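Jukmont Community Library System
Call for Participants: Evening Reading Habits Study

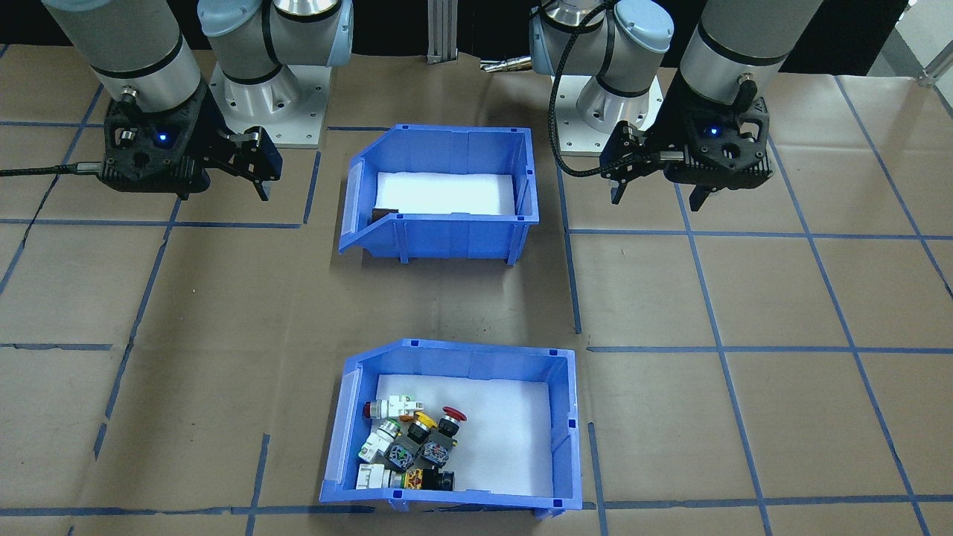
A participant in the previous round wrote to the study office that keeping the diary was easier than expected, and that "after the first week I filled it in at the kitchen table before I went up to bed, and I began choosing my books with more care." Comments of this kind have helped the Library System plan a second round, and applications are now open.

The study looks at how adults in Jukmont and Craddock read in the evening: what they choose, how long they read, and what makes them put a book down. The results will guide the purchase of new titles and the opening hours of the Stoswood branch. The first round drew on 3,311 diary entries, most of them from readers over retirement age. The second round seeks a wider range of ages and households.

Who may apply

Applicants must be 18 or older and live within the Jukmont or Craddock library district. A library card is not required. Readers of print books, large print, e-books, and audiobooks are all welcome, as are people who read very little. Library employees and members of their households may not take part. There are 57 places available.

What is involved

Participants keep a short reading diary for 16 weeks, on paper or online. Each entry takes about five minutes. Participants also attend two group discussions at the Stoswood branch, one at the start of the study and one at the end. Discussions begin at 6:30 p.m. and last 90 minutes. Parking is free, and the meeting room is on the ground floor.

Compensation

Those who complete the diary and attend both discussions receive a gift card from Jurkham Books. Bus fare to the branch will be refunded on request.

Privacy

Diaries are stored under a number, and names are kept in a separate file. Borrowing records will not be consulted. A participant may withdraw at any time — no reason need be given — and may ask that earlier entries be destroyed.

How to apply

Application forms are available at the front desk of any branch. Completed forms must be returned by the end of September. Applicants will be notified by mail in October. Large print forms are available on request.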